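# Setting the Gutter: How a Small Press Letters Its Comics

Lettering is the last stage of comics production that a reader sees and the first that gets squeezed when a book runs behind. At Flotport, a publisher of black-and-white science fiction serials, the lettering schedule for a 298-page collected edition was fixed before the final chapter had been inked. The book, *Zodus*, gathers three years of a serial about a salvage crew working the outer hull of a dead station. Much of it is dialogue over suit radio, so a large share of the balloons have no visible mouth to point at.

Anel Xaba lettered all of it. She works from flattened page scans at print resolution, with the script open in a second window and the art locked on its own layer. Balloons go down before type. Most letterers do the reverse, placing the text and drawing the outline to fit, and she did too until the second chapter.

"With radio talk the tail is the problem," Xaba says. "There are four helmets in a panel and they all look the same. I need to know where the tail can go before I know how wide the words can run."

The house solution was a square-cornered balloon with a broken tail, pointed at the speaker's chest plate. Each crew member got a different corner cut. Readers of the serial noticed the system in chapter three, and one wrote in to report that a cut had been assigned to the wrong speaker for an entire issue. The collected edition corrects it.

Type size was the second decision. The serial ran at magazine trim, and the collection is smaller. Body lettering drawn at a comfortable size for the magazine dropped below what Flotport considers readable once the page was reduced. The choices were to scale the balloons up over the art or to reset the dialogue. Xaba reset it. The working face is Fourie, an uppercase comics font with two alternates for each vowel, and she adjusted the leading by hand on any balloon of more than four lines.

Script changes were limited to 14 balloons. In each case a line had been written long for the magazine and would have covered a face or a hand in the smaller format. The writer approved the cuts by email, mostly on the same day. One caption in chapter nine was dropped altogether when it was found to repeat the panel beneath it.

Sound effects were handled separately. There is no sound in vacuum, and the first chapter observed this strictly. By chapter five the artist had begun to draw effects for noises carried through the hull into the suits, with the letters attached to whatever surface the boot or tool was touching. These are part of the ink and could not be moved. Where a new balloon collided with one, the balloon gave way.

Proofing took 18 days. Pages were checked once on screen and once on paper, with the paper set printed at final size on uncoated stock. The paper pass found most of the errors, chiefly tails that closed up when ink spread and thin strokes that broke over gray tone. Tails were widened throughout as a result, and the lightest weight of the font was removed from the book.

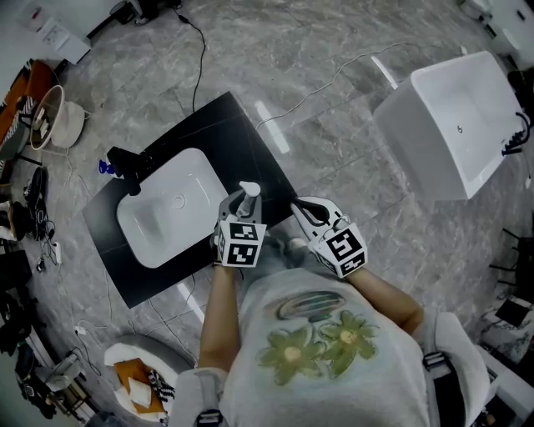 *Two hand-held grippers, one closed on a small white cap.*

The first printing is 4,000 copies. Flotport will sell part of it directly and the remainder through shops, and the files are being kept in layered form so that translated editions can replace the type without redrawing the balloons. Xaba has left extra space in the longer captions for this purpose, having seen an earlier title, *Cleledeck*, relettered in German with the text touching the border on nearly every page.

*Zodus* goes on sale in May. A second volume is being scripted, and its crew will have five members, so another corner cut will be needed.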